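4.2 Changes in the packers' work

The second part of the study looks at what happened to the packing staff at Mondo after the mixed-goods line was partly automated. Mondo handles returned and resold household items from its site in Ulow. The goods arrive unsorted, and no two boxes have the same contents. Before the change, every box was packed by hand at a standing bench. After it, a two-arm cell called Rusu took over the boxes whose contents it had been trained to handle, and people packed the rest.

Training for the cell does not involve programming in the usual sense. A packer holds a pair of gripper tools and does the job with them, and the recordings are used to teach the arms. Demonstrations were made at the Ulow site and also in homes, on whatever surface was at hand, so that the cell would not depend on the look of one bench. By November the set held 1,748 demonstrations. Of these, 763 were recorded by people who had packed for Mondo before the cell was installed. Figure 3 gives one moment from a home recording.

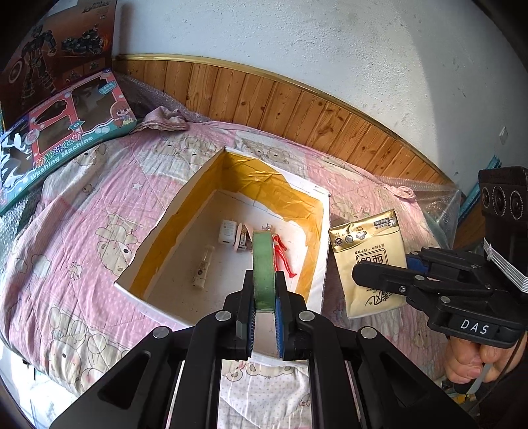

Figure 3. Box packing with hand-held grippers. A roll of green masking tape is held over a foil-lined box; a second gripper points toward a packet of tissues.

The objects in such a recording are small and differ a good deal in shape. A roll of tape standing on its edge gives two parallel fingers something firm to close on. A soft packet does not, and packers reported that soft goods took them the longest to learn with the tools. Several said they had never thought about how they picked up a packet of tissues until they had to do it with two flat pads. One packer with long service at the bench described the first week as "learning to pack with oven mitts on." By the end of the first month most rated the tools as tiring but manageable.

Three changes in the work came up often enough in the interviews to report separately.

The first concerns pace. At the bench, a packer was measured on boxes per hour. During recording there was no hourly target, and supervisors asked for steady, clean movements. Packers liked this while it lasted. Those who moved back and forth between recording and bench work found the switch hard, and some asked to be scheduled for one or the other for a full shift. Mondo agreed to this for the day shift but not for Saturday, when the site runs with fewer people.

The second concerns judgment. A bench packer decides what goes in first, what lies on its side and what needs padding, and rarely has to explain any of it. In recording work these decisions became a subject of discussion. Two packers could fill the same box in different orders, and both results would pass inspection, but the training team wanted fewer variations. A written packing order was introduced for this reason. Older staff saw it as a loss of say over their own work – newer staff mostly found it useful. We return to this difference in Section 5.

The third concerns what is left at the bench. Once the cell was running, the boxes sent to people were the awkward ones: fragile items, odd sizes, and goods with torn or missing packaging. Supervisors had expected this to be welcomed as more interesting work. The interviews give a mixed picture. Packers agreed that the days were less dull, but they also said that the easy boxes had given their hands and backs a rest, and that those rests were now gone. The hourly target at the bench was lowered once during the study period, to 100 items, after complaints about sore wrists. Packers we spoke to after that change still described it as too high for the mix they were getting.

No one was let go during the period we studied, though four positions that came open were not filled. A new job title, recording operator, was added with a slightly higher rate of pay. Entry to it was by application, and several packers who had made demonstrations from the start did not apply, saying they did not want to work from home or on camera equipment full time.

These findings rest on 161 interviews and shift notes, nearly all from day staff. The night crew at Ulow is employed through an agency, Todow, and we were able to speak with only a few of its workers. Their view of the cell may well be different. They meet it mainly when it stops, and clearing a stopped cell is counted as downtime on their shift and not on the day shift's.

Share 3 | Comments 0
Copyright the author. Contact | Terms of use | Back to top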